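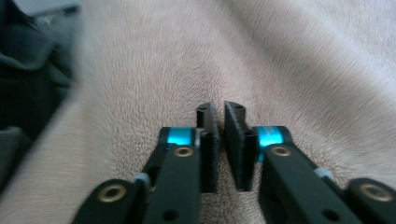
Skirix wrote in under my last post to ask why a hand-held gripper would keep squeezing after you let go of the trigger, and whether it was safe to just yank the towel out and keep recording. Please don't yank the towel out! I did exactly that in August, and it cost me a fingertip pad, a cable and most of a day's work. So this whole page is my answer, and it covers how I find a sticking jaw, how I fix it, and how I check the thing before I trust it with my fingers again.

A little background so you know whether your setup is close to mine. I use a pair of hand-held grippers to record cloth folding, and the recordings go into a folding routine that runs later on a two-arm bench robot I call Trerka. The jaws on the hand-helds are the same shape as the jaws on the robot, so whatever bad habits the hand-helds have, the robot picks up too. That's what makes this fault sneaky. A jaw that sticks by a couple of millimeters in your hand feels like nothing, you just wiggle your wrist and the cloth drops. The robot doesn't wiggle. It lifts its arm with the towel still attached, drags the whole pile sideways, and then tries very hard to fold a towel that isn't there anymore.

What went wrong on mine

I had 800 folds recorded before I noticed anything. When I finally sat down and went through the jaw position log, 395 of them had a release that never got all the way open. Nearly half! I'd been blaming the towels, the lighting, my own tired hands, pretty much everything except the hardware.

The first real clue came when I ran the routine on the robot at low speed. The left arm closed on a hem, folded it over just fine, opened (so it said) and went up with the hem still in its jaws. The cloth pulled tight between the two arms and the right one stalled. I hit the stop and then did the dumb part, which was reaching in and tugging. The jaw let go all at once, the arm jumped, and my knuckles met an aluminum rail. No stitches, just a lot of language. But the arm was still powered, and I had no business having my hand in there.

So, before anything else:

Stop the arm and cut the motor power. Pausing the program isn't enough, a paused arm is still holding position and it will spring when the load comes off.
Support the arm from underneath if yours drops when the brakes or motors let go.
Open the jaw by hand at the linkage, slowly, keeping your fingers on the outside of the arms.
Then take the cloth out.

If you're only using a hand-held, it's a lot less dramatic, but unplug it anyway. You don't want the encoder logging your repair as a very strange fold.

Step 1: Watch it close on something soft

Start with thick fabric on a flat, light-colored surface. I like terry towels for this because the loops love to snag, and a snag is what you're hunting for. Fold the towel loosely, bring the tips down to it, close gently, and hold. Now open the jaw as slowly as you possibly can and watch the pile. It should relax evenly on both sides. If one side relaxes and the other stays bunched, the slow side is your problem side.
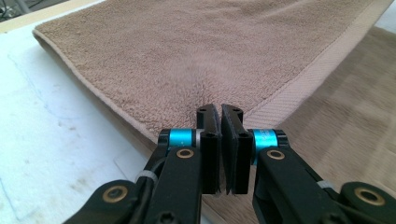 Do that on the plain pile first, then on the hem, then on the flat woven border. I can't stress the border enough. On my towels the border is so much flatter than the loops that a sticky jaw will pass on it every single time, and for weeks that was the only spot I was testing. Oops.

Try it with the gripper turned on its side too. Gravity was hiding a good part of my fault when the jaws pointed straight down, and it only got obvious with the linkage lying sideways.

Step 2: Blame the lint

Unplug, open the jaws wide and look at the pivots with a flashlight. Mine had a gray felt washer in one of them that I swear looked like it was supposed to be there. It was lint, packed down so hard I had to pick it out with a needle. Towel fuzz gets into the joints, picks up whatever oil it finds and turns into something like a brake pad.

Pick out what you can with a needle or a wooden toothpick, then brush, then wipe with a dry cloth. Please skip the spray oil. I used it early on, it felt wonderful for one afternoon, and then it collected fuzz twice as fast as before (and left a spot on the towel, too). Dry bushings have been fine for me ever since.

While you're in there, run a finger along the faces of the pads. Anything fuzzy stuck in the texture comes off with a bit of tape.

Step 3: Check the pad screws

A pad that has worked loose can tip when it's loaded, and a tipped pad wedges cloth. Hold the arm still with one hand and try to rock the pad with the other. Any click at all, snug the screw. Snug, by the way, means until it stops and then a tiny bit more. These are small screws going into plastic and I've stripped one, which is how I learned what the replacement pads from Godoy cost.

Close the jaws afterward with a strip of paper between them and pull. It should drag evenly along the full height of the pads. If it's tight at the top and slides free at the bottom, loosen, square the pads up and try again.

Step 4: Follow the cable

This was the actual culprit on my second gripper, and it took me forever because I'd found the lint and figured I was done. The cable runs along the arm, and when I'd replaced it I pulled the tie too tight, so there was no slack left for the linkage to swing. At nearly full open the cable went taut and pulled the jaw back in by 2 millimeters. That's plenty to hold a hem.

Snip the tie, open the jaw completely, let the cable lie where it wants to, and put a new tie on with the jaw still open. Then close it and make sure the extra cable doesn't droop into the joint. Tug test it at both ends of travel.

Step 5: Do a dull, repetitive two-handed test

Plug everything back in and set a folded towel near the front of the table, square to you. Take a gripper in each hand, come in from both ends, pinch, lift a tiny bit, lower, release, back away. The towel should stay put when you back away. If one end creeps after your hand, go back to Step 2 on that gripper.

I do 59 of these, which is just how many fit in one log file on my setup. Change the towel partway through if it's getting ragged. Then plot the jaw opening at each release and look for a flat line. Mine used to look like a staircase.

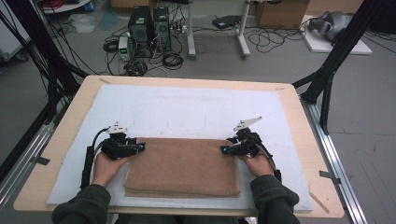

Both grippers at the ends of the folded towel, for Step 5.

Step 6: Put it back on the robot, slowly

Run the first few folds at roughly a quarter of your normal speed, with your hand on the stop and the rest of you well back from the arms. I also added a check to the routine: after every release, the arm waits and compares the jaw reading with the fully open value. If it's short, the arm stays where it is and beeps at me. It's irritating and I love it. I use a Bastton stop button on a long cord now, so I don't have to lean over the table to reach it.

One more thing on the software side. If you have old recordings with bad releases, take them out before you train again. I tried to be clever and patch the jaw values by hand, and the arm timing was still wrong, because all my little wrist wiggles were baked into the motion. I ended up throwing out every one of the bad folds and recording them over.

Skirix, if yours still hangs on after all that, look at the trigger spring, and post which way up you were holding it when it stuck. Fleece blankets are on my list to try next, so I'll add a section on those once I've got a decent log.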